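Questions I Get About Secondhand Appliances

I run the used and refurbished side of Trerkia, and I answer most of the emails myself. These are the ones that keep landing in my inbox, so I finally typed up my answers!

Do you sell new appliances too?
A few. We carry open-box dishwashers and dryers from Bronine when I can get them, but most of the floor is refurbished washers, ranges and fridges.

How old is too old?
For a fridge, I won't put anything past 20 years on the floor, no matter how pretty it is. Old top-load washers are a different story (I still love them) and I'll take one in if I can get the parts.

What do I need to measure before I come in?
The opening, side to side and top to bottom, in at least two spots. Then the doorways, the hall and any tight turn on the stairs. People forget the stairs all the time! Our slimmest range is 20 inches wide and the slim fridges are 28, so bring your numbers and we'll go from there.

Do you deliver to Seixas?
Yes, and to Gudus as well. Deliveries go out between 2 and 4 in the afternoon, and I'll text you when the truck leaves the shop.

Will you hook it up?
Electric, yes. Gas ranges, no — you'll need a licensed gas fitter, and I'm happy to hold your range here until you've booked one.

Is there a warranty?
Four months, parts and labor. Keep your receipt, please, it makes my life so much easier.

Can you haul away my old one?
Sure, as long as it's unplugged and emptied. Yes, the freezer too. I once got a full turkey in November.

My washer walks across the floor. Can I fix that myself?
Often you can. Level all the feet, tighten the lock nuts, and try a smaller load. If it still wanders, send me a short video and the model number and I'll take a guess.

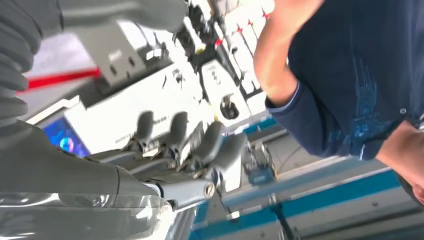
Gray mechanical hand, fingers and linkages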